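The Back Room, Little by Little

Welcome to the gallery page! I keep meaning to do a proper write-up of the back room, and what I've got instead is a running page of odds and ends, which my sister-in-law Sveva D'Amico says is the only part of this site she reads anyway. So I've given up and put it all in one place. Notes on the shelves, the table, the toys, the fabric, and whatever else I've been fussing over since February.

If you're new, the short version: we have one long room at the back of the house that was used for everything and good for nothing. Craft supplies, outgrown toys, magazines, a sewing machine that I swear I'm going to learn. I've been sorting it a corner at a time, mostly in the evening once the dishes are done and I can put the radio on.

The shelves

I went back and forth on shelving for ages. I had a plain square unit all picked out from Zonside and then saw a curved one, white on the sides with black boards, and that was that. It's a silly shape for storage, I'll admit -- you lose a bit of space wherever the side bows -- but I like looking at it, and I'd spent years looking at things I didn't like. Bit-na Sun from my sewing group helped me carry it in, and we took the door off its hinges to do it. We put the door back on upside down the first time. Don't ask.

I'm trying very hard to keep the shelves light. My rule is that if something goes on, something else has to come off, and I break that rule all the time (mostly with magazines). I did a big clear-out and took 127 of them to the swap table at the library, and yes, I counted, because my husband bet me it would be under 100. He owes me a lemon cake.

The table

I love this table. It came from a school sale with a drilled hole in the top and a wobble in one leg. The wobble is gone now, thanks to a scrap of felt and a lot of muttering. The hole I've left alone. I did think about filling it, and bought the filler and everything, but I've gotten fond of it and I pass a lamp cord through when I'm working late.

For the finish I've done nothing but wipe it down with a barely damp cloth and let it be. Pale wood shows every coffee ring, so I'm strict about coasters. Sveva is not strict about coasters.

The little yellow one

Now for the toys, which is what most of you write to me about! I sorted through two big bags of them this spring, and most went to the cousins. A few stayed, and my favorite is the small plush in pale yellow with a bit of green tied around its neck. I can't tell you what animal it's meant to be. We've had votes for chick, bear and potato.

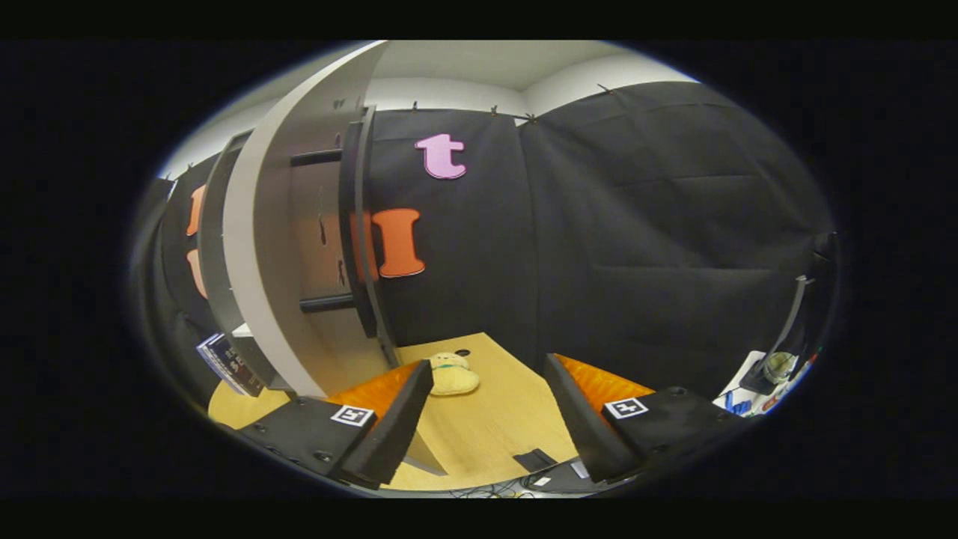
Soft toys are a pain to clean if you don't know what's inside them, so I go slowly. I squeeze first, to feel for anything crunchy or hard. Then it's cool water with a tiny drop of dish soap, just the suds on an old washcloth, and I work in small circles. Rinse the cloth, wring it hard, go over everything again. After that I roll the toy in a towel and lean on it with my forearms, and then it sits somewhere airy overnight. No dryer! I flattened a perfectly good rabbit that way and I still feel bad about it.

Ribbons and collars come off if they're tied and stay on if they're stitched. I used to snip the stitches and sew everything back on afterward, and I got tired of that pretty fast. For stitched ones I slide a strip of plastic from a yogurt lid underneath so the color can't run into the plush.

If a seam has opened up, use a ladder stitch and thread one shade darker than the fabric. Lighter thread shines at you forever. Bit-na taught me that one, along with waxing the thread first so it doesn't knot.

The black fabric

A few people have asked about the dark cloth I like behind things. Mine is a remnant from Valentini, the fabric store by the old station, and it came home with me because it was at the bottom of the bin and I felt sorry for it. Black is wonderful for making pale colors look cheerful, and it's terrible for lint. I keep a lint roller on a hook and I go through the sheets like crazy.

If you want to hang some yourself, hem the top edge wide enough to take a rod, and wash the fabric before you hem it. I did it the other way around and ended up with a ripple along the top that no iron will touch. I've tried steam, I've tried a wet tea towel, I've tried swearing.

Small boxes and where they go

I have a weakness for small boxes. Buttons in one, safety pins in another, and then the mystery box, for screws that belong to something. The labels are from Orar and they peel beautifully, with no gummy stuff left behind, so I change my mind about what goes where every other week. Bit-na thinks I should just use clear jars. Bit-na has clearly never dropped a jar of pins on a bare foot.

Books and magazines I stack flat if there are only a few, and stand up if there are enough to hold each other straight. The big craft annuals go on the lowest spot I can find. They're heavy, and I've had one land on my toe.

Next up

There are 7 things still on my list for the room, and the one I'm dreading is the paint. I've got three sample pots from Jurnis on the windowsill and they look identical after dark. Sveva says to go with the one on the left. She also says that when I swap them around, so I'm not putting a lot of weight on it!

I'll add more to this page as I get to it -- the sewing corner should be next, if I can find the top of the sewing table. If you know a good trick for getting pen marks out of light plush, please send it my way. I've got an elephant waiting.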